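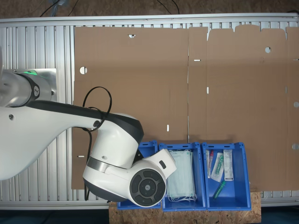 Cavonier Workshop > Members' Projects > Tickets > Arm cell
Search tickets Go

Arm stops during approach to middle bin, intermittent

Opened by: Jawad Bhutto
Opened: October 21, 2024
Status: Closed, one item carried over
Priority: Normal

Problem

The arm goes into protective stop on the last part of the descent to the middle bin, before the gripper closes on a mask. The right bin (syringes and wrapped supplies) is not affected. Same program, same speed, same payload setting for both. The stop message is a force limit on the wrist joint. After the stop is cleared the arm finishes the pick normally, and the next cycle may or may not stop.

Setup

Arm on the mounting plate at the left end, head angled down over the blue bins. Bins stand side by side on the OSB board. Masks folded flat in a stack in the middle bin, ear loops toward the bottom end. Flattened carton behind the arm on the slatted platform. Gripper cable runs in a loop over the top of the upper link, with a second length hanging from the underside of the wrist housing. Sequence is run from Rodton on the bench laptop.

Steps to reproduce

1. Home the arm. Wait for the green ring.
2. Load the two-bin sequence and set the repeat count to 84.
3. Run. Note the cycle number at each stop, clear, continue.

Log

Entry 1, Jawad
Baseline run of 84 cycles. 10 stops, all over the middle bin. No pattern in the cycle numbers. Payload mass and center of mass rechecked against the kitchen scale figures and left alone.

Entry 2, Jawad
Suspected contact with the bin rim. The white module on the gripper passes over the far edge of the middle bin on the way in, and clearance is small. Raised the approach waypoint and repeated the run. Stops still occur. Lowered the waypoint again to the old value.

Entry 3, Doãn
Is the board moving? OSB on a smooth floor will creep if the gripper pushes down on the stack. Mark the corners with tape and check after a run.

Entry 4, Jawad
Marked all corners. No movement after a full run. Also took half the masks out to change the stack height. No effect on the stops.

Entry 5, Jawad
Ran the descent with the gripper disabled and nothing in the bins. It still stopped, so the masks and the grip force are ruled out. Wrist force trace exported from Rodton. There is a slow climb in the reading from the moment the wrist starts to rotate, then a step, then the stop. Contact with a rim would give the step without the climb.

Entry 6, Doãn
That looks like cable tension. Where is the first tie?

Entry 7, Jawad
First tie is at the small round button on the link. The loop drops back down next to it. With the wrist turned for the middle bin the slack in the hanging length is used up and the cable starts pulling on the head. For the right bin the wrist turns the other way and the cable goes slack. Confirmed by hand in freedrive: resistance can be felt on one side only.

Entry 8, Jawad
Cut the tie at the button. Fed more cable forward from the loop to the wrist side and retied with a hook-and-loop strap, loose enough for the cable to slide. Checked that the longer hanging length does not reach the bins or catch in the slots of the carton at full extension. Ran 66 cycles, middle bin only. No stops.

Entry 9, Doãn
Run the full sequence too before closing. The strap may walk down the link over time.

Entry 10, Jawad
Full sequence, 84 cycles, no stops. Strap position marked with a pencil line. It had not moved at the end of the run. Force trace is flat through the wrist rotation.

Cause

Gripper cable too short between the first tie and the head for the wrist angle used over the middle bin.

Fix

Cable rerouted with more slack on the wrist side. Tie replaced with a sliding strap. No changes to waypoints, payload or force limits.

Carried over

Two masks picked at once in three cycles of the last run. Separate fault, gripper closes too deep into the stack. New ticket to be opened under Jillidwood, with the other bin-picking items.

Anyone using the cell before then: leave the strap where the pencil line is, and do not tie the cable at the button.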